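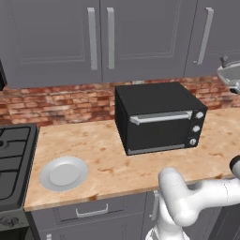
Hello again from the Zulanow tasting program, and thanks for being patient with me while vintage ate most of February. I know the last report was heavy on spreadsheets, so I've put those in the attachment this time and will just tell you how we're going.

The short version is that the first year of your grant has gone mostly to plan, with one expensive wobble. We set out to find whether the old Grenache blocks on the Sturkport side of the ridge make a wine you can pick from the Memon side with your eyes shut. I'd always assumed they did (everyone up here says so, usually after the second glass), and it has been a treat to have the money to check properly.

We picked 36 small parcels, all by hand, and kept every one of them separate through ferment. Same yeast, same old oak, no whole bunch, no fiddling. That last bit was harder than I expected, as I'm a fiddler by nature and there was a Memon parcel that was crying out for some stems! I left it alone. It's now one of my favourites in the shed, so there you go.

The public tastings are the part I've enjoyed most. We've had 187 people through so far, and between them they've filled in 1,098 tasting sheets, all blind, all on the same form you approved. People are better at it than they think. The Sturkport wines keep getting called "red cherry" and "dusty", with a few mentions of dried orange peel, and the Memon ones get "plum", "darker", and on one sheet "my nan's fruitcake", which I've filed under spice. The groups do overlap in the middle, where the lower Memon rows run onto the same sandy loam, and I'd like more wine from there before I say anything firm about soil.

Now the wobble. The cool store compressor died at the end of harvest and we lost 2 parcels, both from Sturkport, when the fruit sat too warm before crushing. I could have made wine out of it but I wouldn't have trusted the results, so it went to the compost. The repair came out of our own pocket and not the grant, and you'll see it listed separately. I've since put a temperature alarm on the store that rings my phone, and it has already woken me once at 3 am over a door left ajar.

The other slow spot is the software. We've been entering the sheets into Momix and it took me far too long to get the categories behaving. Half of my early entries had aroma and palate swapped and I had to go back over the lot. It's sorted now, the colour scores are in too, and I can export everything in the format your office asked for.

For the next stretch I'd like to bottle a small run from each parcel, keep back enough for a proper look at how they age, and run the winter tastings over in Sturkport, where the hall is cheaper and the heating works. I'd also like to move what's left of the travel line into glass and closures, as bottle prices have gone up again and we've hardly driven anywhere. Could you let me know if that needs a formal variation, or if an email will do? I have to order the glass before the end of June.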